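2022-01-20
Notebook, equipment planning for the kitchen bench

Good morning on this! Zhenhua got the sink task running in sim before lunch, so for once we can argue about the purchase with something on the screen. I had been pricing the whole cell from catalog pages and guesswork, and an hour of moving the arm along a counter changed my list more than two weeks of reading did.

Where the money stands: 2524 left in the bench line, and it has to be committed before August. The arm is already covered out of Rizwan's line, so this is only for what goes around it and on the end of it.

Quotes so far:
Hnatiuk, counter section with sink and base cabinets, 900 delivered. Lyle says we can knock the delivery off if we pick it up in his truck.
Vallano, spare finger set for the gripper. Still waiting. Asked again today.
Skarusent, mounting plate and riser. They want a drawing first (fair enough, I haven't made one).

The big question is still reach. I want the arm to pick up a cup on the open counter, carry it over the basin and set it down in a dish rack on the far side, without driving the base anywhere in between. If that works from one parking spot we don't need the rail, and the rail was the item eating the budget.
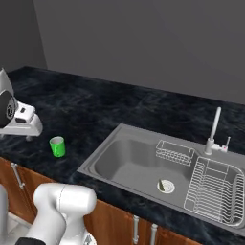
Sohail thinks the faucet is going to be the real trouble, and I'm coming around to his view. A tall spout at the back of the sink takes away a lot of the space you'd want for swinging across. We could buy a short one for the real counter, but then sim and bench don't match, and matching them is half the fun of this setup. My vote is to buy tall and let the planner sweat.

Cabinet handles too. I had left them off the Hnatiuk order to save a bit. Put them back! Bar handles stick out, the base has to park clear of them, and I'd much rather find that out now.

Wire rack: get 3 of the same one. Yiğit bent the last one in an afternoon and we never found a match. Cups are cheap, so 20 of those, one color, bright, plain sides, no handles. Clutska has plastic ones that look right but I haven't had one in my hand yet.

To do
Drawing to Skarusent (me, tomorrow)
Zhenhua: rerun with the base a hand's width farther back, save the joint limits this time
Lyle: measure the truck bed
Ask Rizwan if the riser can go on his line with the arm
Dark countertop or light? Sohail wants dark to match the sim. Hnatiuk charges the same for both, so dark unless someone objects by Monday.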